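Notebook, Clurkton shop, bench 2
August, started 8:40 am

Subject: shrinkage and release on the small urethane castings, batch 41.

Carried over from last entry: the cubes from the Lenness mold came out with one face sunk. Same face each time, the one opposite the gate. Nikolovski resin, standard hardener, mixed by weight. The mold is the second pour of silicone, post-cured overnight in the low oven.

First job was to rule out the scale. Checked it with the 400 g reference weight, before and after moving it off the shelf by the compressor. No change in the reading. The shelf does shake when the compressor kicks in, so the scale stays on the bench from here on. Please leave it there.

Second job, the resin itself. The open can had a skin under the lid. Opened a fresh can, lot ending 2057, and poured the same mold at the same ratio. Sink is still there, maybe a little shallower. Old can goes to the scrap shelf for fixture work and is marked on the lid.

So it is the mold or the heat. The cube is thick for this resin and the center cures first and hottest. The face farthest from the gate gets no feed once the sprue gels. The sprue on the Lenness mold is narrow and long, cut that way to keep the witness mark small. I had assumed the pressure pot would make up for it. It does not. Pressure shrinks the bubbles but the liquid still has to get there.

10:15 am. Opened the sprue with the step drill, frozen silicone, slow speed. Edge is ragged but it is only the sprue. Added a small reservoir on top, a cut-down paper cup sealed with clay. Poured, into the pot, left for the full demold time on the Jurneck data sheet plus a coffee.

Result: sink reduced to something I can feel with a fingernail but not see without raking light. The gate scar is bigger and needs sanding. Sanding a face flat on a part this small is its own problem, see below.

1:30 pm. Flatness. Wet sanding by hand rounds the edges, always the leading edge first. Tried three ways of holding the part:
- bare fingers, bad
- double-sided tape on a block, better, but the tape creeps when wet
- a pocket cut in scrap acrylic, part proud by the thickness of a card, best so far

The pocket needs to be a close fit. Mine is loose on one axis and the part rocks. Will cut another from the same sheet with a smaller end mill and clean up the corners with a file.

Paper on the surface plate, not on the glass. The glass has a chip near one corner and I keep finding it.

Layout note for whoever sets up the inspection spot. Small parts should sit on a plain board in one flat color. Marks and speckle on the surface make it harder to pick out an edge, and dropped flash disappears into it. Size of the board does not matter much as long as the parts are not near its rim. 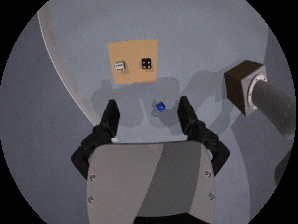

Two small dice on a plain tan board, rendered view.

The bench top can be any color, it is the board that counts. I would still stay away from anything glossy, the lamp reflection sits right where you want to look for sink.

3:50 pm. Repeated the reservoir pour with the mold warmed first. Worse. Sink is back and there is a faint ring around the gate. Warm mold speeds up the gel at the wall and the sprue closes early, or that is my reading of it. Cold mold is next. Left the Lenness mold in the unheated room with the lid off.

To do:
Pour with cold mold, reservoir as before, same lot.
Cut second sanding pocket.
Ask Jurneck if the slow hardener is still sold in the small size. About 2 kg would cover the rest of the trials.
Replace the gasket on the pressure pot. It holds, but it hisses for the first minute.
Label the step drill. It has silicone packed in the flutes and should not go back with the metal bits.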